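4.2 Operator Setup and Safe Working Practice, Hand-Held Gripper Pair

This section applies to all sites running the Tierney hand-held gripper pair under the Tumisstead site rules. Read Section 3 (Electrical) first. Exceptions must be approved in writing by the site lead, Fredy Espinoza, before the session starts.

4.2.1 Operator position

1. Set the chair height so that both feet rest flat on the floor.

2. Plug the grippers into the assigned power strip. Do not connect other equipment to the same strip.

3. Run the cables down and away from the hands. Keep chair wheels off the cables.

CAUTION: A seated operator must not roll the chair while the grippers are powered. Put both units down, move the chair, then pick them up again.

4. Take one gripper in each hand and hold the pair above the lap with the finger plates forward. Check that the marker cubes are seated and that the rubber pads are attached. 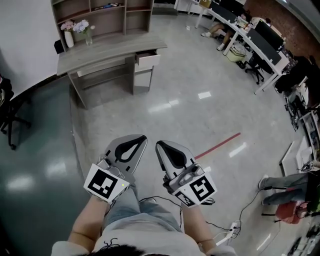 5. Wipe the marker faces with a dry cloth. Do not use solvent. Replace any marker with a scratch that crosses the black border.

NOTE: Floor tape colors are assigned by each site. Consult the local floor plan before crossing or moving a tape line.

4.2.2 Clearance and other people

6. Keep 900 mm clear on each side of the operator. In shared rooms, people at nearby desks may stay seated, provided they are outside this distance.

7. Keep 2,000 mm clear in front of the operator if the task includes reaching or standing.

8. Tie back long hair, or tuck it behind the shoulders, before leaning over the grippers. Remove lanyards and loose bracelets. Push long sleeves above the wrist.

CAUTION: Pinch hazard at the finger tips. The fingers close to a point. Keep bare skin out of the gap while the unit is powered.

9. When leaning forward to inspect or adjust a unit, keep the face out of line with the fingers and support the gripper from below.

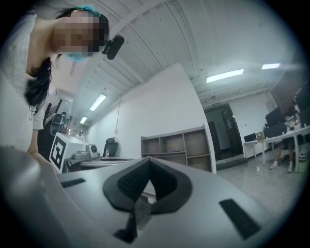

10. Keep doorways and exit routes free of cables, boxes, and chairs. Check them again after each break.

4.2.3 Session limits

11. Stop after 60 minutes of continuous use. Rest both arms before restarting.

12. Inspect the finger pads after around 217 cycles. Replace pads in pairs, using Dekent replacement pads only.

13. At the end of the session, switch off at the strip, unplug both units, and enter any fault in the site log. Tag a faulty unit and remove it from service.

Related items
Section 3: Electrical
Section 4.3: Marker Replacement
Section 5.1: Bikex Cable Guides, Fitting
Appendix B: Site Log Form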